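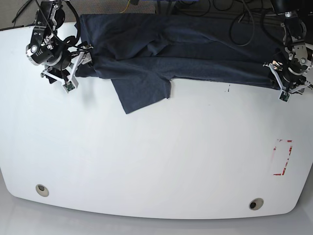

Dark blue cloth on the white table, July.

Progress report to the Maldonado Fund: clothes repair and re-use in Ilach

Dear colleagues,

This is our second report on the grant for the clothes re-use work in Ilach. It covers the spring and the first part of summer. The first report was mostly on the rent of the shop and the electricity, so I will not repeat these matters.

Collection. In this period we received 2938 kg of used clothes and household textiles. The larger part came from the four street containers, and the rest was brought by people directly to the shop on Saturday mornings. The container near the railway station was moved by the town in May to the other side of the road, and for two weeks it stood behind a fence where it was difficult to reach. We wrote to the town office and the fence is now gone.

Sorting. We sort in three groups: for sale, for repair, and for cutting into cleaning cloths. We had planned that the repair group would be one fifth of the weight. It was less, 19 per cent, and I think this number will go down again in autumn, when coats come in and the zips are too expensive to change. The buyer for cleaning cloths is still Brillmont. They have asked for cotton only, without buttons and without printed parts, so the cutting takes more time than we wrote in the plan.

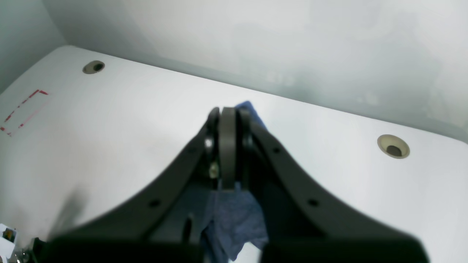 The price they pay was not changed. We have asked for a small increase from the next order and we wait for their answer.

Repair courses. We held six evening courses, beginning at 17:30. In total 145 people came, and of these 90 had never used a sewing machine before. The course on shortening trousers was full each time, and we had to send some persons home. The course on darning had a low interest, only seven people at the last one, although those who came were very satisfied and stayed until we closed. For autumn we propose to join darning with the course on knitwear and to offer trousers twice.

The teacher's hours are a little over the plan. The difference was paid from the course fees and does not touch the grant.

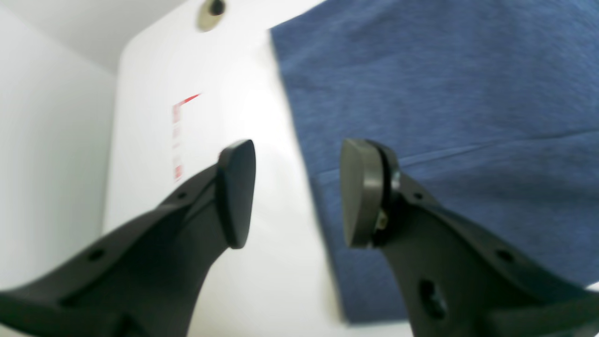
Equipment. Two of the older sewing machines were serviced. The overlock machine which we ordered from Ovell came five weeks late and with the wrong plug, and the right cable arrived separately. It is now in use. The invoice is in the attached folder, together with the delivery note. The steam iron in the budget has not yet been bought, as we would like to compare one more offer.

Problems. The damp in the back store is not solved. The owner of the building has repaired the gutter, but the wall must dry before it can be painted, and until then we cannot put shelves there. Bags are therefore kept in the corridor, and this makes the sorting slower.
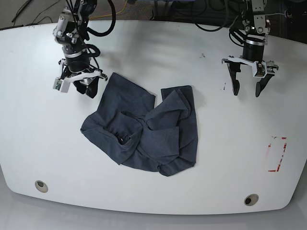

Next steps. Until the end of the year we want to open one more container in the upper part of the town, print the new price list and finish the store. We ask your permission to move the remaining money from the line "printing" to the line "shelves". A short letter about this change is attached, and we would be thankful for an answer before the autumn courses are announced.

With kind regards,
Botond Deák
Project coordinator

Filed under: Reports to funders, Textiles and re-use

Related items
First report: opening the shop in Ilach
What you can put in the clothes containers
Autumn repair courses: how to register
Price list for adults' and children's clothes

Contact | © Ilach Clothes Re-use | Back to top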